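Section 5. When the fingers do not release the cloth

This section is for the operator who collects folding work at home or in the work room with two Menari hand grippers. It explains what to do when one gripper closes on the cloth and stays closed after you let go of the trigger. In our log this fault has the code 487. Please read the whole section one time before you start, and keep it near the work place.

5.1 How to recognize the fault

The fault has two forms. In the first form, the trigger comes back to its rest position but the yellow fingers stay together. In the second form, the trigger itself stays in, and you feel that it is hard or rough when you push it forward with the thumb. Write down which form you have. The repair is different, and the people at Sison will ask you.

A slow opening is not yet fault 487. If the fingers open by themselves in less than 3 seconds, you may finish the present fold, then go to step 5.4.

CAUTION: Do not pull the cloth out of closed fingers. A thin cotton shirt can tear at the hem, and a thread can go into the finger joint. This is how most of the second-form faults begin.

CAUTION: Do not put your own fingers between the gripper fingers to open them. They can close again with force when the thread comes free.

5.2 Stop the work

1. Stop moving both hands. Keep the cloth low, so that its weight does not hang on the fingers.

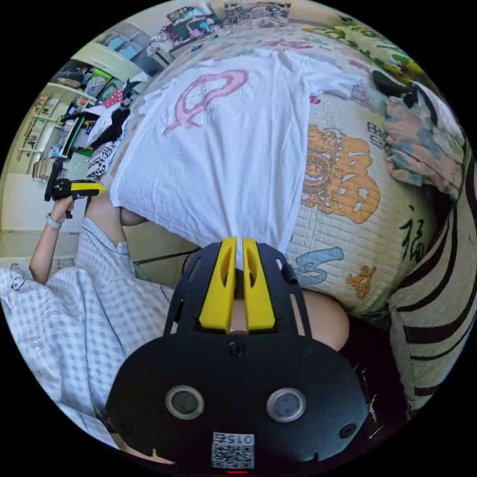
2. Say "stop" aloud, if a second person is helping you. The other person must not take the cloth from you.

3. Lower the blocked gripper until the cloth lies on the bed or table again. Keep holding the gripper with your hand. If you put it down on its side, the weight of the body turns the fingers and makes the grip tighter.

4. Open the other gripper and move it away from the cloth.

5. End the recording in the Dedus program. Choose "Fault" and not "Complete". An episode saved as "Complete" goes into the training set, and later it is very difficult to find it there.

Note: If the program does not answer, wait. Do not disconnect a cable while the program is still writing, or the full episode is lost, including the good part before the fault.

5.3 Release the cloth

1. Push the trigger forward with the thumb, slowly, 2 times. Many first-form faults end here.

2. If the fingers are still closed, switch off the gripper. Wait until the indicator light goes out.

3. Push the cloth toward the fingers, so that there is a small loose part next to the grip. Then move the gripper gently left and right. Do not move it up.

4. When the cloth is free, look at it under good light. If you find a hole or a mark, put the piece apart and do not use it again in this task.

5. If the cloth is not free after step 3, leave it in the gripper and call for service. You may cut the cloth close to the fingers only if its owner agrees.

5.4 Check before you continue

Do this check with both grippers, also when only one had the fault.

1. Look in the long openings of the fingers for thread and lint. Remove it with the plastic tweezers from the kit. Metal tweezers scratch the surface.

2. Wipe the two round sensor windows with a dry cloth.

3. Switch on. Close and open the fingers 5 times with nothing between them. The movement must be equal each time.

4. Hold the gripper over a flat piece of cloth with the fingers apart, and look from behind that you can see cloth through the gap. 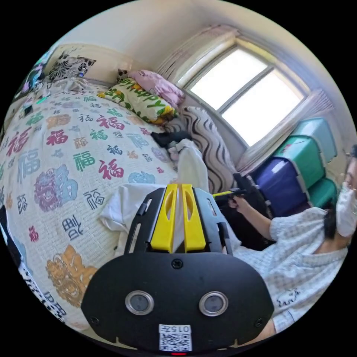 Figure 5-2. Gripper 015 from behind, fingers apart, white cloth visible through the gap.

5. Make one short trial recording: take a sleeve, lift it, let it go. If the sleeve stays on a finger, the gripper must not be used again that day.

5.5 Report the fault

Write the number from the sticker, the form of the fault, the kind of cloth and the time of day on the Cliltari sheet. One sheet is for one gripper. If the same gripper has the fault again after a full check, send it back with its cable and its sheets to Mereana Sutcliffe. Sheets that arrive on a Sunday are read on the next working day.

Do not open the rear plate by yourself. The screws are set with a fixed force, and after opening, the sensors need a new calibration (see section 7).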